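Getex retira el tornillo que no se dejaba quitar

El distribuidor de fijaciones Getex dejará de vender en julio su tornillo antirrobo Geddale, un modelo de cabeza asimétrica que cumplía su promesa con demasiado celo. Según la empresa, el catálogo del año pasado incluía 647 referencias y solo una generaba llamadas en fin de semana.

El Geddale se aprieta con una punta propia, que venía en la caja. Una por caja, para ser exactos, y del tamaño de un garbanzo. Perdida la punta, el comprador podía pedir otra por correo, previa presentación de la factura, o aprender a convivir con la estantería donde estaba.

«Como producto de seguridad es irreprochable», defiende Yevdokiia Harasym, responsable de producto, que reconoce tener en su despacho un armario cerrado desde la última mudanza.

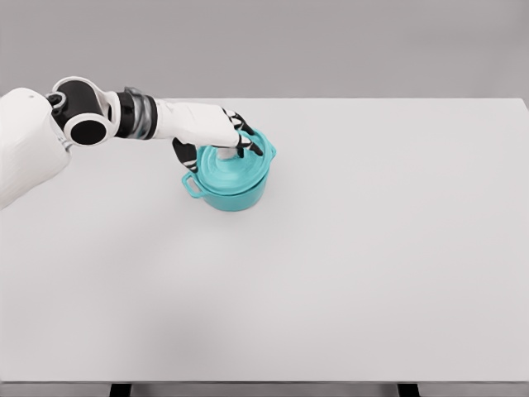

Qué pasa con las existencias

Las cajas que queden en almacén se venderán con un descuento del 22 % y dos puntas en lugar de una. La cadena Furnuvano, principal cliente de la gama, ha pedido cuatro. Getex lo está estudiando.

El sustituto llegará de la mano del fabricante Giannakopoulos: acero inoxidable, cabeza avellanada y una huella hexagonal corriente, de las que se aflojan con la llave que todo el mundo guarda en el cajón de la cocina. Costará un poco más. La empresa lo presentó a sus instaladores el 26 de enero y la pregunta más repetida fue si servía para sacar los anteriores.

No sirve. Para eso habrá un extractor, que se vende aparte y va fijado al blíster con un Geddale.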